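A visit to the Trivlow stone yard

15 July 2020

Trivlow is on the old coast road, past the second roundabout, and is easy to miss because the sign faces the wrong way if you come from the station. We had booked in June for the open day. Visitors were let in by groups of 6 and asked to stay with the same group until the end. Parking is on gravel behind the office. Bring proper shoes.

The yard has cut stone on this site for a long time and is run together with a smaller firm, Davo, which does the measuring and fitting. Davo has the low brick building on the left. Everything else, including the saw shed, belongs to Trivlow.

We began outside at the racks. Slabs stand on edge in long A-shaped frames with strips of timber between them, and each one has a number in wax crayon. The yard says it holds 143 slabs at present, which is fewer than usual as a delivery was late. Granite is at the far end, limestone in the middle and marble nearest the shed under a roof. The guide wetted a corner of one of the limestones with a sponge to bring out the colour. It dried again before the group had moved on.

The saw shed was the loudest part and ear plugs were handed out at the door. The main saw has a blade 600 millimetres across and runs under a steady stream of water. The water goes down a channel in the floor to a settling tank, where the sludge sinks and the clear part is pumped back. We watched one straight cut along the length of a grey granite. It took longer than I had expected and most of the group had drifted over to the tank by the end of it.

Next to the shed is the polishing room. Edges are done by machine if they are straight and by hand if they are not. There was a board on the wall with short pieces of edge fixed to it, square, bevelled, half round and a few others, and people were allowed to run their fingers along them. The half round was the most popular in our group. It is also the dearest, as you would guess.

The showroom is upstairs and warmer. It is arranged by colour, pale at the window and dark at the back. The marbles with a lot of veining are in the dark half, and these got the most questions, nearly all of them about kitchens. The firm's advice was plain: marble marks. Lemon juice and vinegar will dull the polish, a sealer slows this down and does not stop it, and anyone who would be upset by a ring from a glass should look at granite. 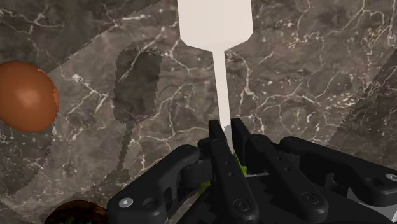
Gebreyes wrote to me after reading a first version of these notes and said the advice on marble was too gloomy. The worktop at home had been down for years, had dull patches by the cooker, and had stopped being a worry after the first winter. The thing to ask about, according to the same message, is the joins, because a badly matched join shows every day and a stain does not.

I did ask about joins, as it happens. Davo tries to put them at the hob or the sink, where there is less stone to match, and will lay paper templates on the slab with the customer present so that the veins can be lined up before anything is cut. This is included in the price. Moving a template after cutting has begun is not possible, and there is a form to sign.

Tea was served in the yard at the end, with flapjacks from Flella, the bakery across the road. Offcuts were on sale from a pallet by the gate, cash only. I bought 2 pieces of slate for the garden step.

The tour lasts an hour and a half. The showroom stairs are steep and there is no lift, but samples can be brought down to the office if you ask when booking. The bus back to the station stops outside Flella.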